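Thread: pick up arms on the soft goods side, whos job is it now

padlock_ray
Started at Tuvura in March, second shift. We reset furnished rooms between bookings, cloths and towels mostly. Now the arm does the picking up and I just watch it. 7 rooms a shift. Anyone else? Feels like my job turned into clicking OK.

gravelmouth
Same at Osman, over a year now. You get used to it. Less bending, my back is way better. Pay didn't move tho

tinhat52
Less bending sure. But they cut our crew and kept the room count. 369 rooms last month, was never that with people. Who does the corners? Me. Who gets the stop calls — me again

padlock_ray
Yeah the stops. It quits near cords and soft stuff, then I get a ticket and have to write up why. Like this spot, white cable on the floor, red thing and a white one up on the gray seat. Two minutes by hand. The ticket takes ten. 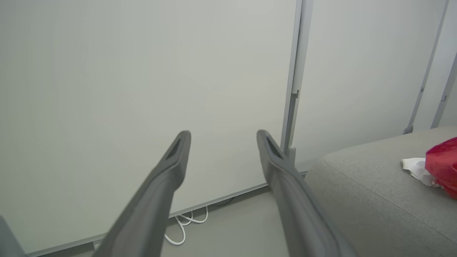
mopbucket_jo
Ten is fast, ours at Mamgate run closer to twenty. Ask your lead to get the write up time counted as work time, we did and it went thru. Took roughly 562 tickets before they listend.

gravelmouth
Dont agree, push too hard on tickets and they just send them to a call center. Happened at Kelter

tinhat52
let them. I'd rather clean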